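Bimico handheld gripper pair, long-term review
Posted 29 Mar 2022
Filed under: Data collection gear, Maintenance

I've been running a pair of Bimico handheld grippers since last June and I like them more now than I did in the first week. If you haven't come across them, they are the grippers you hold yourself, one per hand, so you can do a task at human speed and feed the recordings to a robot arm later. Ours feed a two-arm cell built on a Phetsri controller. I look after both ends of that, and most of this review is about the looking after.

What's in the case

Two grippers, a spare set of finger tips, four spare marker cubes, a hex key and a printed card for checking the tracking. The pair cost us $1332 with shipping. That's real money for something with so few moving parts, but the parts that move are lovely. The trigger has a long, even pull and the fingers close parallel all the way down. I picked one up at my desk on the first day and spent most of lunch moving paper clips around!

Setting up

The manual says 40 minutes and I think that's fair for a first go. The fingers slide onto a rail and lock with a single screw each. Go gently with that screw: it threads into plastic, and I stripped one in the second month. Bimico sent a new carriage without any fuss.

Then you do the closure check. Fingers fully open, fully closed, three times, while the software learns the range. I do mine at a table upstairs, standing up, with the tips resting on the wood between passes. Having a surface to come back to makes a big difference to how repeatable the starting pose is. I rest both, hold still for a breath, then start.
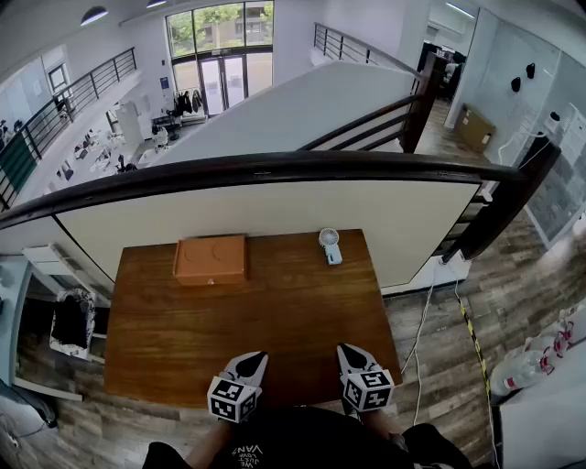 Gripper fingers at rest on the table, marker cubes on the fingers and black tips down.

The cubes deserve a paragraph of their own. They're white with black square markers, and the software reads them to work out how far each pair of fingers is open. They also pick up every fingerprint going. I wipe them with a dry microfiber cloth before each session and that's usually plenty. Don't use alcohol – it lifted the print on one of my spares. If a cube gets knocked crooked, pull it off completely and reseat it until it clicks, then run the closure check again. Nudging it straight by eye looks fine and gives you bad widths all afternoon.

Wear and repairs

Tips are the part you'll buy again. Mine come to a point, which is wonderful for small lids and tabs and a little hard on the points themselves. The left set went 59 sessions before the ends rounded off enough to bother me, and the right went 94. I'm right-handed, so I'd have bet on the opposite. Swapping them takes a couple of minutes, and you'll want to rerun the closure check afterward.

I've had one trigger go gritty. It came apart with the supplied hex key, I brushed out the dust, added a dab of Fekstead dry lube and put it back together. Smooth as new. Watch for the small return spring as you lift the cover. Mine landed in my coffee.

Moving over to the arms

The robot side uses the same tips on a Zidik adapter plate, and I'd call that the best reason to buy into this system. Same tips, same offsets, one number to enter in the controller. When I change a tip on the handheld, I change its partner on the arm the same day and write both in the log.

Gripes

The case foam is cut so tight that cubes get dragged off on the way out. The screw issue I've mentioned. And replacement tips only come in packs for both hands, so I now own a drawer of lefts and rights in uneven numbers.

Would I buy them again? Yes, and I've already asked for a second pair. Four and a half stars, with the missing half for that foam.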